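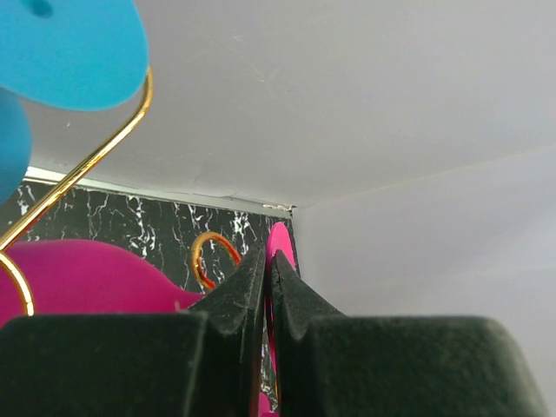 Home Interiors 1
Unit 4 handout: Getting a room ready for paint
Instructor: Marisol Montoya

Read this before the April workshop. Bring it with you, along with your room sketch.

Measuring
Multiply the length of each wall by its height and add the results. Subtract large windows and doors. Leave small openings in.

Worked problem: the walls of a den come to 337 square feet. The door and window take up 37. That leaves 300 square feet for one coat, or 600 for two. Check the label on your can for coverage and divide.

Order of work
Move furniture to the middle and cover it. Take off switch plates and tape the screws to the back of each plate. Fill holes, let the filler dry, sand, and wipe off the dust. Prime bare patches. Paint the ceiling first, then the walls, then the trim.

Terms to know
Cutting in: painting a narrow band along edges with a brush before rolling.
Wet edge: the border of fresh paint that the next stroke overlaps.
Nap: the length of the fibers on a roller cover.

Homework
Work out the wall area of one room at home. Show your subtraction. Hand it to Octavio Flores at the start of the workshop.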